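Chepkoech Muriithi
Thread

It's September, so I'm going to talk about damson jam for a bit, and I'm sorry in advance because I do go on. 1/

My neighbour Theda Hagedorn has a tree that leans right over the lane at Stirkby and every year she lets me fill a bag (I take her three jars back, which she pretends is too many). 2/

For a small batch I use 500 g of damsons, the same of sugar, and 215 ml of water. Small batches are so much kinder to you — they set quicker, and if you burn one you've only lost an evening and not the whole tree! 3/

Please don't try to stone them first. I did that one year and my fingers were purple until half term. Simmer them whole until they go soft and slumpy, then fish the stones out with a slotted spoon while the radio's on. 4/

Sugar goes in off the heat, stir until you can't feel any grit, and only then turn it up. If you add it while the skins are still tough they stay tough, and you end up with jam that's lovely apart from the little leathery bits. 5/

I start testing for a set early, with a saucer from the freezer. Push the blob with your finger and if it wrinkles, you're there. My mum never owned a thermometer and hers was always better than mine — so I've stopped worrying about that. 6/

Jars: wash, then into a low oven while the jam's boiling. Fill them hot, lids on straight away, and write the label the same night. I've got one at the back of the cupboard that just says "plum??" and I'm a bit scared of it. 7/

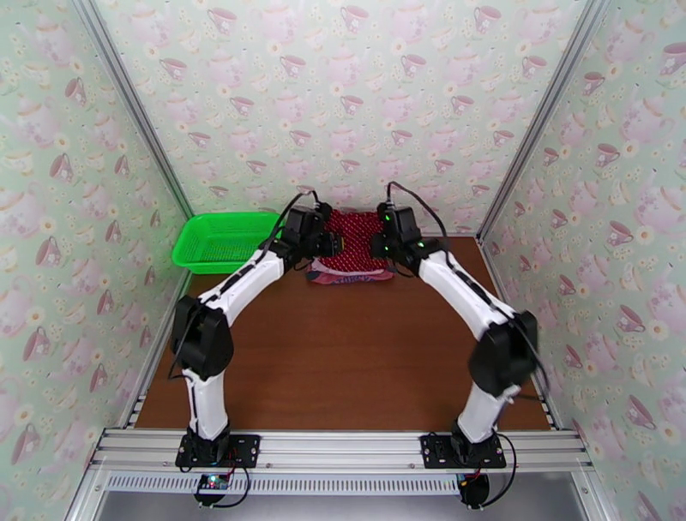

2 min read

Theda likes hers on rice pudding, by the way, and I've come round to it completely. If you've got a damson cheese recipe that works, please send it over, I've a bag left and it won't keep past the weekend. 8/8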